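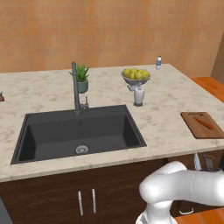

Bodell Releases Updated Water Hardness Survey and Service Schedule for Residential Softeners

DIEKMANN, January — Bodell, a supplier of residential water treatment equipment, has published the results of its household water hardness survey, together with a revised service schedule for its Dimevel line of ion exchange softeners. The survey covers 2,481 homes on private wells and small community water systems. The revised schedule applies to all Dimevel units now in service and takes effect in March.

Samples were drawn at the kitchen cold tap in each home, ahead of any point-of-use filter, after a flush of 4 minutes. Hardness was measured by titration and reported in milligrams per liter as calcium carbonate. Iron, manganese and pH were measured from the same bottle. Homes with an existing softener were sampled at a bypass point so that the reading reflected raw supply water.

The survey found that hardness above 300 milligrams per liter is common on wells drawing from limestone, and that readings in the same home can shift between spring and late summer. Where two samples were taken from one well in different seasons, the late summer sample was usually the harder of the two. Community systems that blend surface water with well water showed the opposite pattern in several districts, where the share of well water is raised in winter.

"Most softeners are set once, on the day they are installed, and the hardness value is never changed," said Roswitha Brinkmann, technical director at Bodell. "If the raw water gets harder after that, the resin runs out before the unit regenerates, and hard water passes through to the house. If it gets softer, the unit uses salt and water it does not need. The new schedule asks for a fresh hardness test at every service visit."

Changes to the service schedule

Under the previous schedule, Dimevel units were inspected once a year and the hardness setting was checked only if the owner reported a problem. The revised schedule keeps the yearly visit and adds a second hardness test six months later. The second test may be done by a technician or by the owner, using a strip or drop kit with a range suited to the supply.

The brine tank is to be emptied and rinsed every second year. The float, brine line and injector screen are to be cleaned at the same visit. On supplies where dissolved iron is above the limit printed on the unit's rating label, the resin bed is to be treated with a resin cleaner at every yearly visit, and the owner should be told that an upstream iron filter may be needed.

Dimevel units made before the current valve design use a timer in place of a flow meter. These units cannot adjust to changes in water use, and the regeneration interval must be recalculated by hand whenever the hardness setting or the number of people in the home changes. A worksheet for this calculation is included in the revised manual. Owners of timer units may fit the current valve head without replacing the resin tank, provided the tank passes a visual check and the threads are sound.

Salt settings

The survey also recorded the salt dose on homes with a working softener. Many units were found at the highest dose. A high dose restores more of the resin's capacity in a single regeneration, but the gain falls off as the dose rises, and more chloride is sent to the drain for each unit of hardness removed. Bodell now recommends the middle dose as the starting point for homes on septic systems and for districts with chloride limits on wastewater. The high dose remains available for homes with heavy water use and limited tank size.

Installers should confirm that the drain line has an air gap and that its length and height are within the limits given in the manual. A long or raised drain line reduces backwash flow and can leave fine sediment in the bed — a fault that was seen in the survey mainly on basement installations.

Untreated taps

Bodell continues to advise that outdoor faucets be connected ahead of the softener. Owners who wish to limit sodium in drinking water may have the kitchen cold line connected ahead of the unit as well, or may fit a separate drinking water system. Softened water at the hot side of the kitchen sink is recommended in either case, as scale forms faster in heated water and collects in water heaters, dishwashers and faucet aerators. Where the cold line is left untreated, aerators should be removed and soaked in white vinegar at regular intervals.

Data access

A summary of the survey is available to installers, well drillers and local water offices on request. It lists results by district and by source type, with no addresses or owner names. Districts with too few samples to protect the privacy of owners have been merged with a neighboring district. The full method, including sample handling and hold times, is given in an appendix.

Installers who use the Zomgate service log can load the revised schedule as an update. Existing entries are kept, and the second hardness test will appear as an open item on each unit's record. Paper forms will be mailed to installers who have asked for them. The first print run is 2,000 copies, and a printable version will be offered when the run is used up.

Existing warranty terms are not changed by the new schedule. A missed second hardness test will not void coverage on the valve or tank. Resin damage caused by iron or chlorine above the rated limits remains outside the warranty, as before.

Bodell plans to repeat the survey using the same sampling method, with more samples from wells in sandstone areas, where coverage was thin. Homeowners on private wells who wish to take part may apply through their installer. There is no charge for the test, and results are sent to the owner by mail.

About Bodell

Bodell designs and supplies softeners, iron filters and drinking water systems for homes and small commercial buildings. Its products are sold and serviced through independent installers. The company's offices and test laboratory are located in Diekmann.

Media contact: Bodell Press Office, Diekmann. Copies of the survey summary and the revised Dimevel manual may be requested from the same office.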